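Dirngate Produce Bag Swap: Your Questions

We get so many great questions about packing fruit and vegetables (keep them coming!), so Areeba and Thoa have pulled the usual ones together on one page.

Can I mix fruit and vegetables in one bag?
Go for it! Mixed bags are our favorites, and they look so cheerful on the counter. Keep the soft things near the top and let the firm ones take the weight.

Why clear bags?
You can see what you've got without untying anything, and so can the person you're swapping with. It makes choosing a lot more fun.

How many pieces should go in?
Up to 8 medium ones. More than that and the knot gets tight and the tomatoes suffer.

Do I wash everything first?
Leave it unwashed, please. Damp fruit in a closed bag goes off fast, so rinse it at home right before you eat it.

Do you take citrus?
Oh, we love citrus! Mandarins, limes, lemons, whatever your tree or your kitchen has too much of. Last October we swapped 40 bags and the mandarins were gone first.
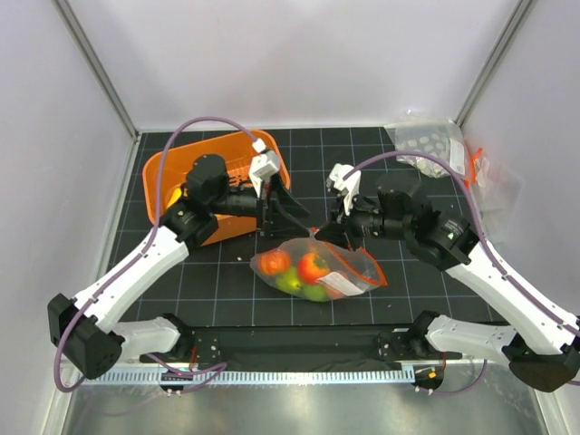 How long can a packed bag sit out before the swap?
Pack it within 24 hours of coming over and keep it somewhere cool and out of the sun. If you have to pack earlier, leave the top open so the air can get in.

What about bruised fruit?
Small bruises are fine for the jam table, where Tincuța will be thrilled to have them. Put those in a separate bag and write JAM on it.

Page updated 24 Jul 2023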